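## 4. Building and using the Iloment kitchen

### 4.1 Why a kitchen, and why in a shared workshop

The physical half of this project is being built in the back bay at Allgate, a shared workshop in Dendeck where members pay for bench space by the month. We have one bay, a decent bandsaw, access to the metal shop outside school hours, and neighbours who make canoe paddles and theatre props. It is a lovely place to do robotics. It is also a place where everything has to be packed against the wall by ten at night, and that shaped nearly every decision in this section.

A rig that is taken down each evening can't be used to collect thousands of trials. So we did the work in two halves. The bench half is a pair of counters on castors, built at the same heights as the ones in the simulator. The simulated half is Iloment, our rendered kitchen, which runs on a single desktop computer under Jianhua Xia's stairs and doesn't mind what time it is. Almost everything reported in Section 5 was tried in Iloment before a single screw went into the counters, and we would do it that way again in a heartbeat.

Kitchens are a wonderful test for a home builder. The objects are cheap and familiar, they come in awkward shapes, and anyone who wanders past the bench can tell whether a bowl has been put down properly. We never had to explain the task to our neighbours. They had opinions on it straight away, many of them good.

### 4.2 Layout

The simulated room has a large marble-patterned counter in front and further work surfaces beyond it, with the arm reaching across to them. We wanted a long reach and a short reach in the same room, and we wanted the arm to share its space with ordinary clutter. Earlier versions had a bare table with one block on it. The planner, which we call Su, solved that so quickly that we learned nothing from it.

Clutter comes from a scatter routine written by Wanting Ren. It draws objects from a shared pool, drops each one a short distance on to a surface and lets it settle. The pool mixes things a hand should be able to pick up with things it should leave alone, and some of them are very odd indeed. We kept the odd ones. A salt shaker is easy to describe in a line of code, but a splayed-open thing with hearts inside it isn't, and we were keen to see how Su would plan its way round an object it had no name for.

The task used through most of this section is the bowl task. The bowl is light, shallow and open at the top, so it can be taken by the rim from almost any side, and it shows a bad grip at once by tipping. The starting places include some that are plainly unkind. Our favourite is the perch on the cup, where the bowl sits on a support narrower than itself and any sideways touch is likely to send it over.
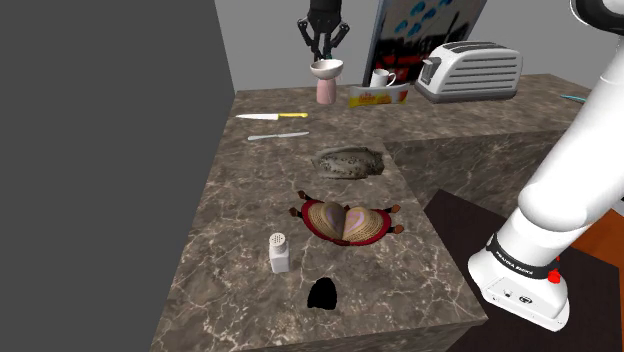 **Figure 1.** The perch start in Iloment: white bowl on the pink cup, gripper directly above.

The perch start did more for Su than any other single change. With the bowl flat on a counter, the planner could be lazy with its last few centimetres of approach and get away with it, as the counter would stop the fingers and the bowl would slide a little and stay upright. On the cup there is no such help. We could see every careless approach as a fall, and we fixed three separate faults in the wrist code in the first evening. One was a sign error that had been there since June.

### 4.3 Trials

Each starting place was run 100 times with fresh clutter before we allowed ourselves to change the planner again. Wanting Ren held us to this rule, and she was right to. Both of us have a habit of watching a handful of good runs, cheering, and moving on.

Across all versions of the planner we kept 2844 trials of the bowl task. A trial ends when the bowl has been still for two seconds on its target, when it has left the counters, or when the clock runs out. Of the full set we put 282 aside for reading by eye. These were the runs in which the automatic check and the force record disagreed: the check said the bowl was resting properly and the record said something was still pressing on it, or the other way about.

Reading them was slow and great fun. We played each run back from more than one viewpoint with the scores hidden, wrote down what we thought had happened, and only then looked at what the check had said. Three kinds of trouble came up again and again:

- **Sticky release.** The fingers open, but one of them drags the rim as it leaves. The bowl ends up in the right place for a moment and then follows the hand.
- **Leaning rest.** The bowl is still, but only because it is propped on a neighbour. A person would call it balanced and would not walk away from it.
- **Early score.** The check fires while the bowl is in the air near its target, having mistaken slow movement for rest.

The early score was the most useful find, as it was a fault in our measuring and had nothing to do with the planner. We now need both a low speed and a contact with the target surface before the two-second clock may start. Every kept trial was scored again under the new rule, and all results in Section 5 use the new scores.

### 4.4 From the screen to the bench

We took three things across to the real counters. The first was the height difference between surfaces. We cut the bench legs long and trimmed them to match the simulator, which felt backwards at first (surely the picture should follow the furniture?) but saved us from having to change the scatter routine. The second was the order of approach: over the top first, then down, with the wrist turned before the hand drops. The third was the clutter. We print a settled layout from Iloment as a plain list of objects and places, and lay the bench out from that list with a tape measure and masking tape.

We did not take the marble across! The bench tops are birch ply with two coats of matt varnish, and the props people next door have offered more than once to paint veins on them. We may yet say yes. The stone pattern is busy enough to be a fair challenge for a camera, and a plain pale top is kinder than we would like.

The build itself is modest. The castors lock, the two counters bolt together through slots that leave a finger's width for adjustment, and a steel plate under the arm position spreads the load into the frame. A member with a good eye pointed out that our first plate would twist under a sideways reach, and lent us a length of angle iron to stiffen it. The second plate has not moved since.

### 4.5 Bench diary

We kept a diary alongside the trials. It was never meant for print, but it says more about how the work went than our tables do, so we give the latest entry at length, lightly tidied. 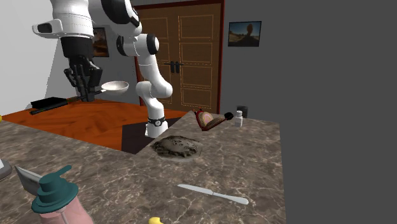 *Dendeck, October 2026*

Evening session on the long reach, playing runs back on the big monitor in the bay. Tonight's layout has a frying pan on the wooden counter and the usual mess on the marble: a knife lying across the front, the soap dispenser with the teal pump, and the flat lumpy thing in the middle that Jianhua says is dough and Wanting says is mince. We have stopped arguing and entered it in the list as "mound".

Stopped the playback at the point with the bowl tilted beside the hand, just above the pan. It is a splendid moment to argue over. Is the hand still holding the bowl or has it begun to let go? From one view alone neither of us would put money on it. Pulled up the force record and marked the run for reading tomorrow, scores hidden as usual.

Spent the next hour on the release. Su opens all the fingers at the same rate, and for a level bowl that is fine. For a tilted one, we would like the lower side to open last so the rim has something to roll against. Wanting sketched a version on the back of the timber receipt in which the opening rate depends on tilt. It is only four lines of code. Put it in, ran a few by way of a smoke test, resisted cheering. The full hundred can run overnight under the stairs.

On the bench: the slot bolts had worked loose again, so we swapped the plain washers for spring ones. Re-measured the counter heights and they still agree with the list. The left castor squeaks. One of the paddle makers came over to look, asked why the arm goes so far round to reach something so near, and watched four playbacks standing up with his coat on. He thinks the base should be further from the front counter. We tried it on paper and he may have a point, although the short reach would then pass very close to the elbow's limit.

To do before the next session: move the base in Iloment by a hand's breadth and rerun the perch start, order more masking tape, find out who has the good tape measure.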